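Folding and caring for white cotton: frequently asked questions

These are the questions we get most often about the Viltthorpe wash and fold service. If yours isn't covered, send us a note using the address at the bottom.

Do I need to sort my whites before drop-off?
No. We sort everything at the counter. If you have a white item that has never been washed with other clothes and you want it kept that way, put it in its own bag and write "separate" on the tag.

How much does it cost?
A standard bag is $19 washed and folded. Folding only is $11. The bag has to close at the top.

What temperature do you use for white T-shirts?
Warm, unless the care label says cold. We don't use chlorine bleach on cotton knits. It weakens the fibre and can turn some blends yellow.

Can you get out yellow marks?
Sometimes. Fresh marks from sweat or deodorant usually come out after a soak in oxygen bleach. Old ones that have been through a hot dryer often don't. Please tell us where the mark is when you drop off. We won't put a marked item in the dryer until we have checked it.

Why did my collar go wavy?
Ribbed collars stretch when a shirt is hung wet or pulled over a hanger from the neck. Dry the shirt flat and put the hanger in from the bottom hem. A light steam will bring some of the shape back.

What surface should I fold on at home?
Anything flat, clean and wide enough for the whole shirt. A bed is too soft and the creases won't hold. A kitchen bench is fine if it has been wiped and dried first. Smooth stone is good for cotton because the fabric slides, although a light shirt can shift while you're folding it. Lay the body out, smooth it toward the hem, then bring the sides in.

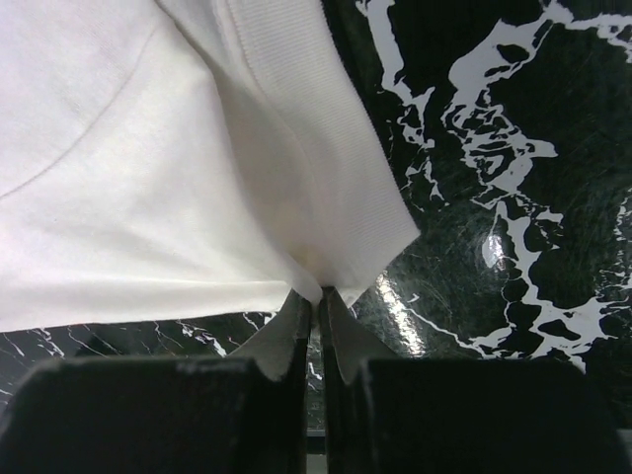
Afiq Sembiring wrote to us that he gets a neater stack by folding the sleeves in before he touches the hem, and that he does the collar last. That works well for heavier cotton. With thin shirts we still square up the hem first.

How many items do you fold in a week?
Last week it was 679 pieces, which was busy for July. If you need your bag back the same day, drop it off before 9 am. Monday is our slowest day.

Do you fold fitted sheets?
Yes, at no extra charge. They count toward the bag.

Something came back that isn't mine. What do I do?
Keep it in the bag and bring it in. We hold unclaimed items behind the counter for 195 days.

Contact: Viltthorpe Wash and Fold, 483 Nazarenko Street | © Viltthorpe | Back to top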